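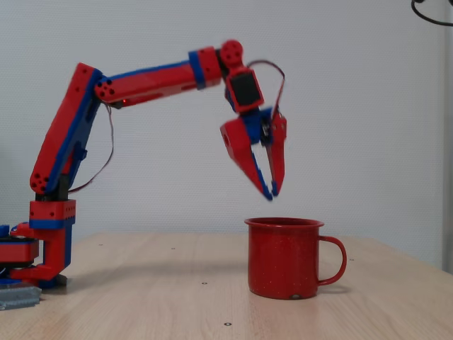 1/ A thread on the office coffee fund

Search posts, people, tags

Wagner Barros
August 3, 2023

Our office coffee fund has 13 members and, as of this morning, 2 dollars. I have been asked to share my findings.

2/ The fund started in April, when Marlene Toledo put a jar next to the sink and wrote "be fair" on it. We should have known then. You don't write that on a jar for people who were going to be fair.

3/ The going rate was 27 cents a cup. She picked it by dividing something by something else. It meant everyone needed exact change in a year when half of us don't carry a wallet.

4/ So people rounded. The down-rounders were quick and cheerful. The up-rounders mentioned it at lunch.

5/ Then came the bean question. Marlene buys Ruvden, the dark one. Sales wanted Lozano. Sales also drinks it with so much vanilla creamer that you could brew a doormat and get no complaints.

6/ We tried a month of each. During the Lozano month, the Ruvden people brought their own thermoses and kept them on their desks with the labels facing out.

7/ There is now a spreadsheet. It has 987 rows. One of them just says "Tuesday, small cup, was mostly foam, please advise."

8/ I drink tea. I'd like that on the record. I was put in charge because I was "neutral," a word that here means "in the kitchen when it came up."

9/ My proposal is that everybody puts in the same amount on the first of the month and we stop talking. It has gone to a vote. The vote has its own tab.

10/ Update - somebody has paid their share with a gift card to Luvby. It's a candle store.

Comments (3)

dee_in_billing: The foam row was me and I stand by it

Aker: we had this exact fight, ended with two jars. now there's a third jar

Marlene Toledo: It was 27 cents because that is what it COST, Wagner.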